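Flivstead Mallow Interlocking Rubber Floor Tile

Product overview
The Mallow tile is a heavy-duty rubber floor covering for corridors, stockrooms, entrance areas and other indoor spaces that receive steady foot traffic. Tiles are joined by a concealed tab along each side and may be laid over concrete, ceramic tile or sealed timber without adhesive.

Item number: 913
Sold by: carton of 12
Tile size: 20 in. x 20 in.
Thickness: 3/8 in.
Surface: fine pebble
Colors: slate, oatmeal, dark green
Edging: beveled strip, ordered separately (item 624)
Corner piece: item 513

Suitability
Mallow is intended for level indoor floors. It is not recommended for commercial kitchens, for areas exposed to oil or solvents, or for ramps. Customers who require a covering for wet rooms should consult the page for the Polat drainage mat.

Preparation and installation
The existing floor must be clean, dry and free of loose paint. Cartons should be opened and the tiles left in the room overnight before work begins. Start from the longest straight wall and leave a gap of 1/4 in. at all fixed edges. Tiles may be cut with a utility knife and a steel rule. Press each joint closed with a rubber mallet, working away from the starting wall.

Doors that open over the new floor should be checked for clearance before the first row is laid.

Care
Sweep daily and wash with a neutral cleaner diluted according to the maker's directions. Wax and silicone polish must not be applied. Single tiles can be lifted and replaced, although a replacement may differ slightly in shade from the surrounding floor.

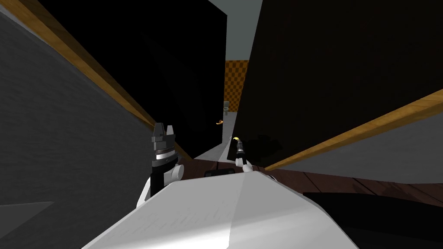
Ordering and delivery
Standard colors are shipped from stock. Orders of over 2,000 tiles are quoted individually and should be directed to Karla Tlapale in Contract Sales. Samples in all three colors are available on request, limited to one set per address. No deliveries are made on Sunday.

Returns
Unopened cartons may be returned within 30 days. Cut tiles and opened cartons of edging are not accepted. Questions concerning a return should be sent in writing to Lungile Maluleke, Customer Accounts, with the order number and the number of cartons.

Related items
Polat drainage mat
Skosonetti entrance matting, by the roll
Beveled edging strip, 624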